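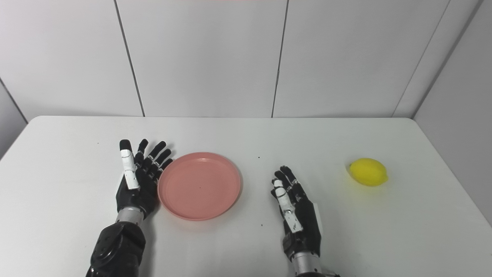 Rinura side plate in coral, on a white tabletop with a lemon.

Rinura Side Plate, Coral
Sold by Kos Tableware
Item 326
Sold singly or in a set of 2

The Rinura is a round, shallow plate with a raised rim and a flat inner base. It's the smaller of the two plates in the range and suits toast, cake, cut fruit, or a sandwich at lunch. Coral is a soft salmon pink, the same colour on the rim and the base, with no pattern or band.

The shape was drawn by A-yeong So for the Gerkometti café in Dranuvbridge, where plates are carried out from a narrow counter and need enough of a rim to get a thumb under. The café still uses the first batch. Kos took the plate into its regular catalogue the following September without changing the profile.

About the rim
The rim comes up far enough to stop a wedge of lemon or a spoonful of sauce from sliding off when the plate is tilted. It won't hold soup or cereal with milk. For those, see the Rinura low bowl, which is sold separately and stacks on top of the side plate.

About the colour
Coral looks pinker under cool light and more orange under a warm kitchen bulb. Colour can vary slightly between batches. If you're adding to a set you already own, put the batch code from the underside in the order notes and we'll match it where we can. Small dark specks in the glaze are normal for this range and aren't treated as a fault. Chips, cracks and rough patches on the foot are, and we replace those.

Specifications
Form: round, shallow, flat base
Material: glazed stoneware
Finish: satin
Dishwasher: yes, normal cycle
Microwave: yes
Oven: no
Freezer: no
Stackable: yes
Other colours: chalk, slate grey, moss

Care
Wash before first use. Cutlery can leave grey marks on the satin finish, mostly from cheaper stainless knives. Rub them with a paste of baking soda and water, rinse, and dry with a soft cloth. Don't use steel wool. Lemon juice and vinegar are fine on the glaze, but rinse the plate the same day. Let a hot plate cool before running it under the cold tap.

For cafés and restaurants
Trade orders are packed in cartons with card dividers. Mahfuz Ekanayake looks after trade accounts and can send a sample plate in any of the four colours. The sample is free and you keep it. Our yearly run of coral is 3,000 plates, so please order early if you're fitting out a large dining room. We can put plates aside for 2 weeks against a written quote.

Shipping and returns
Orders are packed at our Dranuvbridge warehouse. Single plates go out in a padded box, sets in a double-walled carton. Unused plates can be returned in the original packaging. If something arrives broken, email a photo of the plate and the box to the parcel desk, attention Yoon-hee Woo, and don't throw the pieces out until you hear back.

Goes with
Rinura dinner plate, coral
Rinura low bowl, chalk
Gerkometti linen napkin, grey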